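Can a robot do my chores yet? Quick answers

Lokness help pages, updated in December. Written fast between jobs, so excuse the typos. New questions go at the bottom of the list when we get to them.

So can they or not?

Some of them. Slowly. Vacuuming, yes, for years now. Mowing, mostly. Anything with two hands and a pile of different stuff – still early.

What about opening boxes?

The one we get asked most, by households and by the small shops out in Skunville that break down cartons all day. Sounds easy. It's a hard one. Cardboard bends, tape sticks to things, no two boxes come in the same shape. Two arms help alot, same as two hands do. One tool, both grippers on it, box underneath.
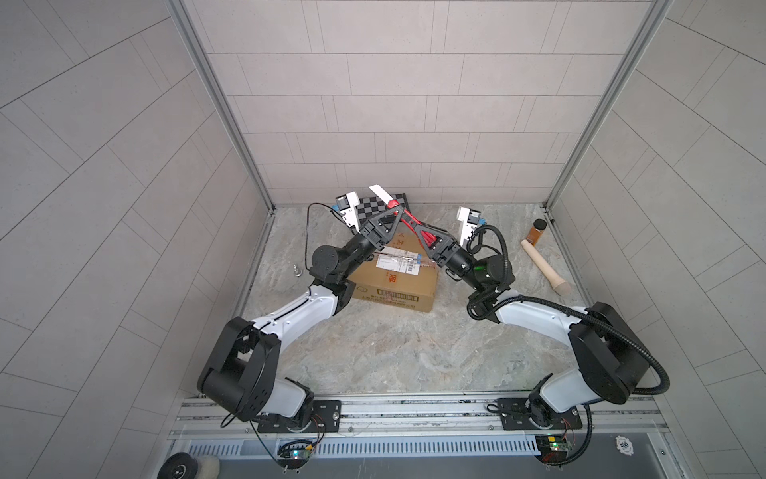 How long does it take per box?

Depends who you ask and what they count. On our list a person with a knife takes 19 seconds for a plain taped carton. The slowest arm setup we have a number for took roughly 300. That's with nobody stepping in. Fast demo videos are often sped up, check the corner for a "4x" or similar.

Why is tape such a pain?

Clear, shiny, thin. Cameras pick up glare where the tape is and bare cardboard where it isn't, and sometimes the other way round. Tears don't follow the seam either. Then there's the flaps, which spring back or fold in or hang half way. Every change in the box is a new box as far as the software is concerned. 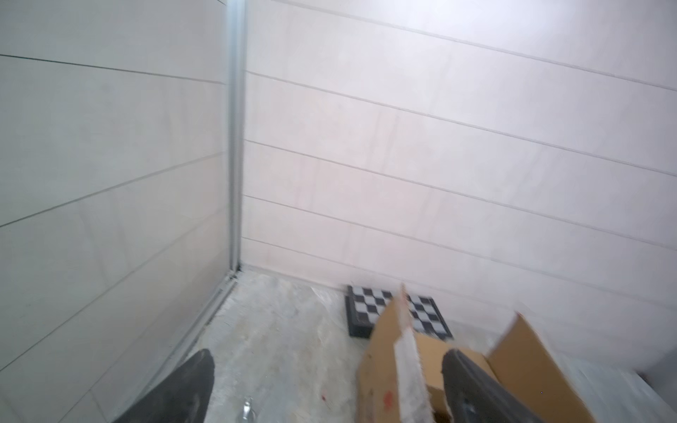

A person does all this by feel. You pull, it gives, you pull a bit more. Most grippers on the market have little or no sense of touch, so they go by what the camera shows and how hard the motor is working. Better every year. Not good yet.

Will it cut what's inside?

It might. So might you. Ask the seller about blade depth and about what happens if the arm loses the tool. If they can't answer, walk.

Does it need to read the labels?

For opening, no. For sorting, yes, and that part is pretty well solved – flat label, decent light, fine. Labels under tape or on a crumpled side are worse.
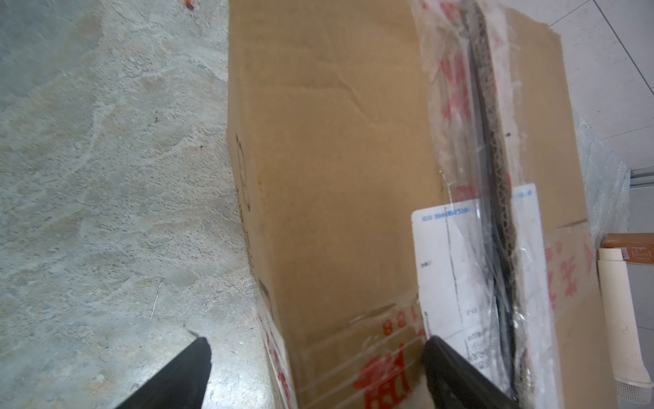
Loose plastic wrap is another one. It moves when the box moves, it covers edges, it's see-through enough to fool a depth camera. If your deliveries come wrapped, say so before you get a quote. The folks at Chowdhury quote wrapped and unwrapped seperately and we think everyone should.

Which chores are closest?

Our guess, in order:
Moving sorted bins from A to B
Picking one known part out of a tray
Folding towels (towels only)
Loading a dishwasher, somebody else's kitchen, good light
Opening mixed boxes

Which are nowhere near?

Changing a duvet cover. Untangling anything. Cleaning up after a toddler.

What does it cost?

Too much for a house. For a shop, do the math on volume. The Pamville warehouse opens 790 cartons on a normal day and still uses people with knives. They looked at it, passed, will look again. A shop doing 46 a day shouldn't bother.

Can I buy one for home now?

You can put down a deposit on a few. Read what's promised. "Learns your home" can mean a remote operator is driving it part of the time, so ask who can see through the cameras and when.

Should I wait?

For boxes, yes. Get a good safety cutter and wait. Vacuum, go ahead and buy.

Didn't find your question?

Use the form on the contact page. Replies take a few days, longer in December.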